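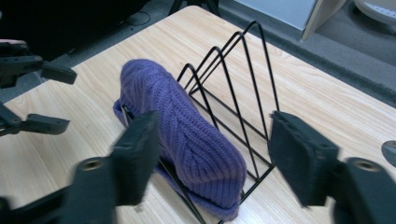

Let the Club Do the Boring Part

The robotics club at Mirnedbridge has 2,000 dollars a year and one good room. For most of its life it spent both on the spring competition. Last March the members voted to drop the competition and spend the year teaching a pair of grippers to handle household things: hats, towels, mail, desk organizers. Some parents were unhappy about it, and a few still are. I have a child in the club and I think the members made the right choice.

The case for competition is easy to make. There is a date on the wall. There are rules, and there is a score at the end, so everyone knows how the team did. Colleges understand a trophy. I don't dismiss any of that. My complaint is with what the students were learning to build. The Drendon Challenge, which the club entered three years running, uses hard plastic blocks of one size on a flat mat. A machine that is good at Drendon is good at those blocks. The students knew it, and by the third year they were mostly tuning motor speeds.

Cloth is a different kind of problem. A knit beanie doesn't have a shape you can write down. It folds, it bulges over whatever it is resting on, and it can catch on a wire. Put one in the slot of a file sorter and you have a soft thing touching several thin, rigid things, with not much space for the fingers to come in on either side. A five-year-old can pull it out without looking. Getting a machine to do the same means deciding where to close, how far, and what to do when the fabric slides. The students who work on this have to look hard at an object they have ignored all their lives.

They also have to repeat themselves. The club's project, which they named Treltosura after a long argument I was glad to miss, depends on people doing the same small job by hand with the grippers, over and over, with slight changes each time. By the end of the fall they had 301 recordings they thought were worth keeping. The ones they threw out taught them more, at least according to the log. One entry reads, in full, "Moved the rack while grabbing. Bad. Redo." Another runs to a page and is about whether a beanie should be folded lengthwise or left in a heap before each try. I read the whole page. It was a serious discussion of what a fair test is, and I had not seen one in the old competition notebooks.

The usual objection is that this is dull, and that dull work drives students away. It is dull some of the time. The club lost 2 members in September. It has also gained 3 who had never come to a meeting before, one of them a student who sews and knew more about how ribbed knit stretches than anyone else in the room. The old format had no use for that knowledge.

A better objection is that the work has no finish line. I agree with this one. Students need to be told when something is done, and the club has not been good at it. The adviser could set a goal for each term - one object, one task, a written report at the end - and post it where people can see it. The school should also ask the club to present its results at the winter open house, failures included.

The district is now deciding whether to tie next year's club money to competition entry. The proposal, dated 28/11/2024, would send the clubs at Mirnedbridge and Habte back to the Drendon mats or leave them to raise their own funds. I would ask the board to read the log first. The pages on folding are near the middle.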